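Re: [potell-users] Gripper lets go halfway through a lift
From: Costel Zamfir
Date: 2022-12-27

Dušan Kos wrote:
> Ours dropped the kettle again, on run 21. No error in the log,
> the fingers simply opened. Is it the firmware?

Hi Dušan, and thank you so much for writing it all up (I know how tedious those logs are!). We had the very same thing in May, and I blamed the firmware for far too long as well. For us it was a worn connector at the wrist. Please power down before you reach in there, and do keep your hands clear until then.

Warmly,
Costel

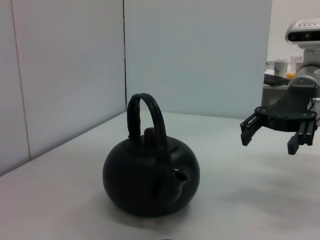
Kettle and open gripper, wrist camera view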